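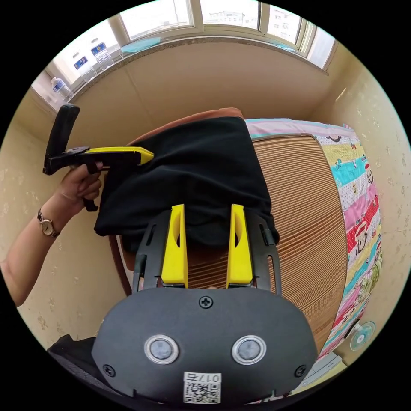
Inès Leclerc asked under my last post if the visitors were allowed to try the grippers or only to look. We were allowed! I will write it in a few posts.

1/ The open day was at Hiriva, in the Darkthorpe building, second floor. The door opened at 9 and I came early, so I had time to ask too many questions.

2/ The task of the morning was cloth. You hold the gripper by a handle, like a pistol, and the trigger moves the yellow fingers. Black fabric on the back of a chair: take it, lift it, put it down with the folds in order. With my own hands I do this every evening and never think of it.

3/ My first try was bad. I pulled the trigger too early and closed the fingers on air. Then I took the cloth together with the chair rail. Tipene Rewi told me to come from the side and go slower than I want to go.

4/ It was better after this advice. Black cloth is difficult also for the eyes - I could not see well where one fold finishes and the next one starts.

5/ They keep a paper list of all the tries since May. When I left, the last number was 429. Mine are in there too, the bad ones also. I asked if they will delete them and Tipene said no, they only mark them.

6/ After the break there was a talk of 20 minutes about Wevitar, their software for sorting the recordings. I understood maybe half. The slides were small and I sat in the back, my mistake.

7/ For Inès and the others who asked: the next visit is in the afternoon, same building, and you must write your name on the Hiriva page before. Wear short sleeves or roll them up. My cuff went into the trigger two times.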